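Kavmont Care Label Set

README for release 5

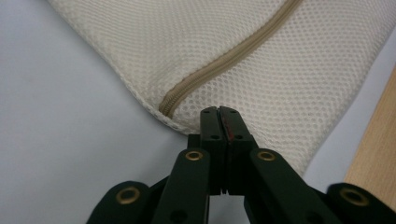

Drusthorpe Textile Library – Records Team

Kavmont is a plain-text set of care label wordings collected from household textiles: bedding, towels, curtains, table linen and removable covers. It holds the words on the labels and our notes on fabric type. It does not hold prices or maker names.

Files

labels.csv – one row per label
terms.csv – spellings we treat as the same, such as "tumble dry low" and "low tumble dry"
fabrics.csv – fabric groups used in the fabric column
changes.txt – what was changed in each release

Columns in labels.csv

label_id: text, never reused
item_type: one of 12 values
fabric: a code from fabrics.csv
wash_temp: in Celsius; 30 is the lowest value we record, and hand wash is entered as HW
closure: zipper, button, tie, none or unknown
wording: the label text as printed, line breaks replaced by a slash
checked_by: initials

Each label was typed by one person and read back by another. Where the 2 readings differed, the label was looked at again. Faded labels are kept, with missing words marked by a question mark.

Known problems

Labels in more than one language only have the English part. Curtain labels before release 2 have no closure value. The Cinda and Obi batches used different codes for cotton blends, and a few rows still carry the old ones.

Release 6 is planned for October.

Contact: Osaze Afolabi, Records Team
Last updated Tuesday, July 16, 2024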